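31 Jul 2019 - studio book, glaze and print side

Pulled the second batch of mosaic test tiles out of the kiln this morning and the blue is still not the blue. It is a perfectly nice blue. If somebody had ordered that blue we would be done and I'd be at the lake.

For the record, because I will want to know this in September and will have forgotten: the Storkport wall is 3,226 tiles. That number went up again last week when the library decided the panel should carry on around the corner to the drinking fountain. Janaka redrew the corner without complaint, or with the door shut, which for scheduling purposes is the same thing. The heron now has a longer neck. I think it's a better heron.

Tests from this firing, left to right on the gray board:

- **B-11** - too green. Looks like a swimming pool at a motel.
- **B-12** - closest so far. Goes a little milky where it's thick.
- **B-13** - same as 12 with less whiting. Ran off the tile and onto the shelf. Shelf needs grinding.
- **B-14** - I wrote down B-14 and mixed something else. No idea. Very handsome, of course.

I've been through the bucket lids twice looking for what B-14 really is. The most likely story is that I took the scoop from the Stoyanova tub instead of our own mix, since both are in white tubs with masking tape on them and my handwriting on the tape. If so, that's the old matte base she left here when she gave up the back kiln, and there's half a tub of it in the world. So we can't use it on a wall. Janaka says to make one bowl out of it and be at peace. Setting some aside for the bowl.

*Relabel the tubs. Use the paint pen. I wrote this in the spring too.*

Next firing: do B-12 in three thicknesses (one dip, two dips, brush over dip) and leave the recipe alone. I keep changing the recipe and the thickness in the same firing and then standing in front of the board as if it owes me an explanation. Also put a couple on the bottom shelf. Everything so far has been middle shelf and the wall won't all be middle shelf.

**Paper side**

Print run for the fundraiser is 200 of the heron, two colors, on the cream stock. Driltis delivered the paper yesterday and it's the right weight, wrong cream. I held it against last year's sheet by the window for a long time. Janaka held it against last year's sheet for a short time and said it was fine. It's fine. The old sheet has probably yellowed, so in a year they'll match and I will have been ahead of myself.

Proofed the key block on newsprint. Problems:

The reeds fill in. The gaps between them at the bottom left are too shallow and they pick up ink from the second pull onward. I cleared them with the small V gouge and slipped once, so there is a new reed. It's in a believable place.

The eye prints well. Do not touch the eye.

Ink is too loose in this heat. I'd been blaming the roller. Added mag carb until it stopped stringing and the edges came up much sharper, with less of that halo along the beak. Amount: a heaped palette knife to the slab. I know that isn't a measurement. Measure it tomorrow.

Registration is the usual heartbreak. The pins on the jig have loosened and the second block lands low by the thickness of a fingernail, but only on every few sheets, so you get your hopes up. I packed the left pin with tape and did ten in a row that I'd sign. The eleventh I would not.
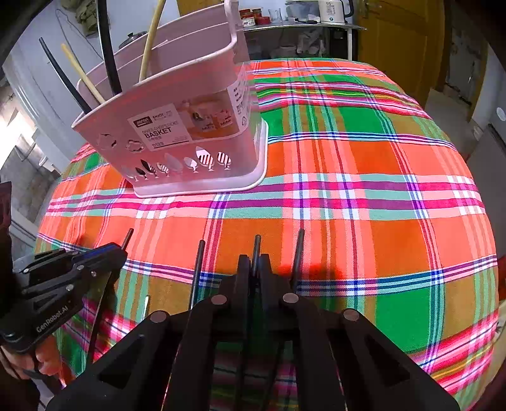 So the jig gets rebuilt before we print anything on the good stock. Janaka wants to do it with the brass tabs and tear-off paper strips, the way they did it at Prendum when he was printing there. I said that was fussy and I'd rather glue in new pins. We argued it out over lunch and he drew it on the back of the Driltis invoice, and I have to admit the drawing is convincing. The tabs hold the sheet, the sheet doesn't rely on a punched hole, and a punched hole in cream paper on a humid day is a suggestion. We'll try his. If it works I'll call it our jig.

Things he wants for it, copied from the invoice before it gets filed:

- flat board, bigger than the block by a hand all round
- L-shaped stop, glued AND screwed
- two brass tabs
- good tape, the kind that comes off again
- a pencil line where the left edge sits, so that whoever feeds the paper can see if it has crept

The last one is aimed at me.

**Drying**

If we print 200 in two colors we need somewhere to hang all of them overnight, twice. The line with the clothespins takes one row across the room and then you can't get to the sink. Last year we printed in four sessions and nobody could find a sheet with the right date on the back. I'd like to string a second line above the first, offset, and feed both from the ladder. J. is against the ladder. He has a point, with the floor the way it is after tile washing. Maybe print on days when we don't glaze. I've looked at the calendar and there are almost no days when we don't glaze, but it's a lovely idea.

Oil ink on this paper took two nights to stop coming off on a thumb. That was the proof from Monday's slab... scratch that, I can't say which slab. Write the slab on the back of the proof. In pencil. On the back.

**Wall again**

Quick sums, mainly so I stop doing them in bed. Kiln holds three shelves of the small tile. We've got 800 bisqued and stacked under the stairs, none glazed, and a further 331 cut and drying on boards. Of those, I don't like the look of the ones nearest the door. They've started to lift at the corners like stale toast. Turned them over and put drywall on top with a couple of bricks. The clay is the same and the thickness is the same, so it must be the draft. Moved the whole rack to the inside wall, which meant moving the wedging table, which meant finding everything that had rolled under the wedging table since we've had it. Got my good needle tool back. Also a heron leg from the first maquette.

Flat tile notes, since I seem to learn this over again each summer:

Cut them leather hard, later than you want to. Don't pick them up by one edge, even if you're only going to move them a little. A tile remembers. You flatten it, it behaves, it goes into the kiln as good as gold and comes out with the exact bend you gave it with your thumb three weeks ago.

Scoring the backs: cross-hatch is quicker with the old fork than with the proper tool. The installers asked for deeper grooves than on the sample. Did the next board deeper and lost two tiles that snapped along the score. Halfway between, then.

The library sent another list of questions. Will it chip (some). Can it be washed (yes). Can children touch it (try and stop them). Could the heron be looking the other way, toward the door, so that it seems to be greeting people? I read that one out loud to Janaka and he went for a walk. When he came back he'd worked out that if the whole corner section is mirrored, the long neck fits better around the fountain and we save cutting a row of slivers at the join. So the heron is going to greet people. I've written back to say that we considered it carefully.

The mirrored drawing needs to be traced fresh. Don't flip the old tracing and number it from the back - the tile numbers will run the wrong way and we'd end up with a heron sorted alphabetically. New tracing, new numbers, red pencil for the corner, and put the OLD one somewhere out of reach. I've put it on top of the plan chest, which is where he'll look first. Moving it.

And now the print will face the other way from the wall. Left-facing heron on the paper, right-facing heron at the library. J. suggested recutting the block. I showed him my hands. We've agreed that it's two herons and that they're looking at each other, and that this was always the concept. I'd like it noted that I said it first.

To do before the next firing:

- grind the shelf from B-13 and give it two coats of wash
- sieve B-12 again, it's got bits
- cones. We have one box of 6s left and I've been borrowing from it for the small kiln
- ask Driltis if the cream can be had in the old cream, without sounding the way I sound in this book
- tabs, board, screws
- label tubs

Kiln was at cone 6 on the witness at the bottom and a hair past at the top, held ten minutes. Lid bricks are crumbling again at the front left. Vacuumed the elements before loading and found a piece of what may have been B-09, which clears up what happened to B-09.

Left the dish of B-14 covered on the windowsill side. If it has a skin on it tomorrow, add water and stir, don't throw it out. Janaka, that's for you.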